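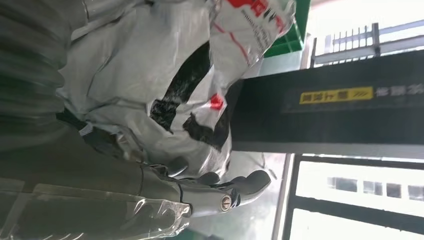

Galley and locker tips from a small boat
Posted Aug 23, 2021

We've been living aboard Bristley, our 31-year-old sloop, for two cruising seasons now, and I still get a silly amount of joy out of a locker that opens without anything falling on my foot! A few of you asked how we keep the galley going on longer hops, so I've pulled together the tricks that have stuck.

Dry stores
Take everything out of its cardboard before it comes aboard. Cockroach eggs love the glue in the flaps, and soggy cardboard turns to porridge in the bilge anyway. Flour, rice and oats go into screw-top jars with a bay leaf in each one. Write the cooking time on a bit of masking tape and stick it on the lid, or you'll be guessing at the lentils (ask me how I know).

Tins get their labels peeled off and the contents written on the top in permanent marker. We use short codes: TOM, CHK, COC. Add the month you bought them if you're stocking up in November for the whole summer.

Eggs
Buy them unwashed and never refrigerated if you can find them, then turn the cartons over every 2 days. Ours have kept beautifully for weeks this way. Crack each one into a mug first, well away from the cake batter!

Fresh veg
Cabbage is the hero of the boat. Pull leaves off from the outside instead of slicing through it, and it'll go on and on. Onions and potatoes want air and darkness, in separate hammocks, because they make each other sprout. Carrots do well wrapped in a dry tea towel at the bottom of the fridge. Check the lot every morning while the kettle boils and eat whatever looks sad.

Saving water
Our tank holds 99 litres and we treat every one of them as precious. Wash up in clean salt water, then rinse from a spray bottle. You'd be amazed how far a spray bottle goes. Pasta can be cooked in one part sea water to three parts fresh, no extra salt needed, though only when you're well offshore and never in a harbour.

The stove
Clean the burners before a passage. A quick go with an old toothbrush, a bit of bicarb and a pin through the jets takes around 20 minutes and gives you a lovely blue flame again. While you're down there, brush soapy water on the gas fittings and look for bubbles. If you see any, turn the bottle off at the valve and get it sorted before you cook.

Stopping the rattles
Non-slip mat cut into circles goes between every plate and pan. Odd socks over the wine bottles. On our run down to Farooqui Bay we had 13 hours of rolling and the only noise was the cutlery drawer, which now has a folded face washer jammed in the front of it.

Mould
Wipe the lockers out with white vinegar, leave them open on every sunny day at anchor, and never put a damp oilskin away, even for an hour. A few drops of clove oil in the rinse water helps too, and it smells like Christmas.

Next time I'll do bread in the pressure cooker. I've nearly got the crust right!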